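## 3. Setting and Methods

### 3.1 Sites

The study took place in shared office kitchens, the small rooms where staff make coffee, wash a cup, and eat lunch when the weather is bad.
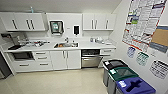 **Figure 2.** A shared kitchenette with a paper towel dispenser and a soap dispenser on the wall between the upper cabinets.

We chose these rooms for two reasons. Most office workers pass through one several times a day, and the cleaning work done in them is rarely written into anyone's job. Earlier work on shared housing has looked at how people divide chores when they live together. Much less has been written on chores among people who share a room for only a few minutes at a time and may not know each other's names.

Four workplaces took part. Cliltitz is an accounting firm spread over two floors of a downtown building. Stallalano imports tile and has one open office beside its warehouse. Peixoto is a translation agency where close to half the staff work from home on a given day. Ovura runs a billing service and has the largest staff of the four. Together they employed some 400 people when the study began. All four had a paid cleaning crew that came in the evening, and at all four the crew's contract covered floors, counters, and trash but left out dishes.

### 3.2 Diaries

We asked staff at each site to keep a short kitchen diary for 10 working days. A total of 57 people agreed and returned a usable diary. Each entry recorded one visit: the time, the reason for going in, anything the person cleaned or put away, and whether another person was in the room. Entries were kept short on purpose. In a pilot at Stallalano we had used a full-page form, and most people stopped filling it in by the third day.

The diaries gave us 1,611 visits. Two of us coded each entry for the type of task done, if any. We used a simple split between own tasks (washing the cup one has just used) and common tasks (emptying the drying rack, wiping up a spill left by someone else, refilling the coffee). Where the two coders disagreed, the entry was discussed until we settled on a code. Most of the disagreements were over the drying rack, as people often wrote "put dishes away" without saying whose dishes they were.

### 3.3 Interviews

After the diary period we interviewed a smaller group from each site. The interviews were held in meeting rooms during working hours and were recorded with consent. We asked people to talk through a normal day, then about signs and reminders, and last about times when they had been annoyed. The question about annoyance came last because in the pilot it tended to take over the rest of the talk.

We also asked each office manager for a list of the written rules in force. Cliltitz and Ovura had a one-page policy that new hires received by email. Peixoto had a rota that had lapsed the previous November, though several people there still spoke of it as if it were in use. Stallalano had no written rules at all.

### 3.4 Limits

Diaries depend on what people choose to report, and we expect that common tasks are reported more fully than they are done. People who volunteer for a study of this kind may also care more about kitchens than their coworkers do. We did not try to correct for either problem. The results in Section 4 should be read as an account of how people describe shared work - the amount of work itself was not measured.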